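Ticket: Petition signatures dropping off the public count
Opened by: Craig Lennox, Waaka tenants' campaign
Product: Ultside petition pages
Status: Resolved
Opened: 9 Mar 2020

Our rent cap petition passed 3,000 signatures last night. This morning the public page shows over 40 fewer, but the export file still has every name. Council staff check the public number, so we need it to match. I cleared the cache and tried 2 browsers. Same result.

Reply from Ultside support:
Thanks, Craig. Please tell us whether the missing names came in through the main form or through the form embedded on the Kesodley site. 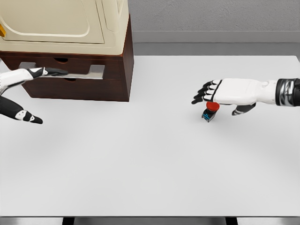
Craig Lennox:
All from the Kesodley embed. They signed after we changed the postal code field to optional — the main form still requires it.

Reply from Ultside support:
That explains it. The public counter skips any signature with a blank postal code when the petition is addressed to a local body. The export has no such filter. We turned the rule off for your page and started a recount, which takes up to 4 hours.

Craig Lennox:
Count is right now. Does the same rule apply to our Clarkodora petition?

Reply from Ultside support:
No, that one is addressed to the state legislature. Closing this ticket.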